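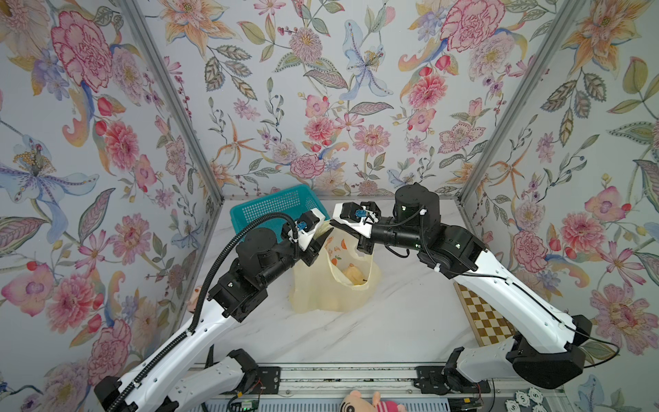 One entrant at the Skendudow open reported that the double-elimination bracket left gaps of 2 hours between matches, and that this wait was harder to manage than any opponent.

4.2 Scheduling and player fatigue

The Dralby event seated 400 players across 53 stations.

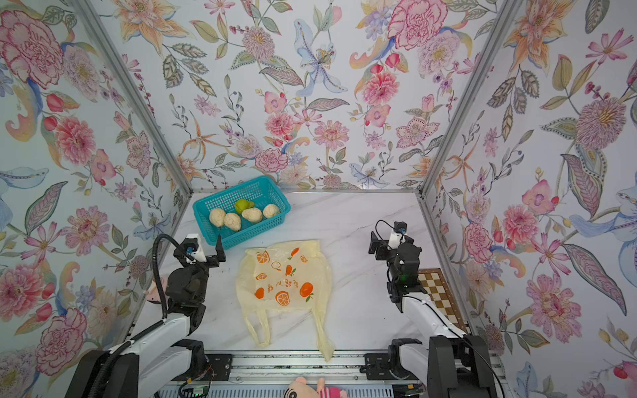

Figure 3. Workspace, second view.

Pools were run in fixed blocks, and late arrivals were moved to the evening session. Input logs from Longo covered 2,000 matches. Error rates rose after long waits in both brackets.

Search this journal Go
Last updated: January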